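Asgate Short Course in Automation
Handout 5: Reviewing a simulation kit before you buy it
Revised Aug 17, 2019

The last handout dealt with choosing a gripper. In this one we look at a product sold alongside grippers, the simulation kit. Our worked case is the Flulia kit, which the supplier Halonen offers to colleges and small workshops. It comes as a software package with a set of ready-made scenes, one model of a two-finger gripper and a year of support by email. The teaching licence costs 3000 euros. The same kit without support is sold under the name Roment.

What the kit is for

Flulia lets you try out a gripping task on a computer before any hardware is bought. You load a scene, set the start position of the gripper and let your program run. The kit records the commands sent, the finger positions and the view from the gripper. Colours and surface textures can be changed between runs, so that a program does not come to depend on one particular background.

The gripper view is the part you will use most in the lab session. It is close in and often at a slant, and it takes some getting used to. 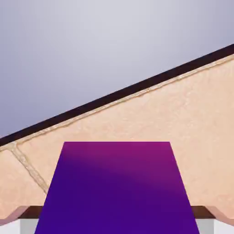
Fig. 1. Simulated view at the gripper: a purple object between the two fingers, with a textured surface behind.

Points to note when reading a view like Fig. 1:

The finger pads are dark brown and stand out well from the pale surface. The angled parts of the fingers are close to the surface in colour, and a simple colour filter may mix the two up. Use the pads as your reference.

The picture alone does not give you the grip force. Read this from the log.

The light seams on the surface are useful for judging tilt. Do not use them to measure distance.

Review points

Setting up took our group most of a morning – the licence step is badly explained in the manual. After that the kit ran without trouble on the teaching machines. We did over 30 runs in May and the logs were complete each time. Changing a texture is quick. Adding an object of your own is slow, and the manual gives it half a page.

Support answered our questions clearly, but only in office hours.

Task for next time

Write one page on whether a small workshop should pay for the full kit or take Roment. State what the workshop makes, who would run the software and what they would do when something fails. Bring a printed copy.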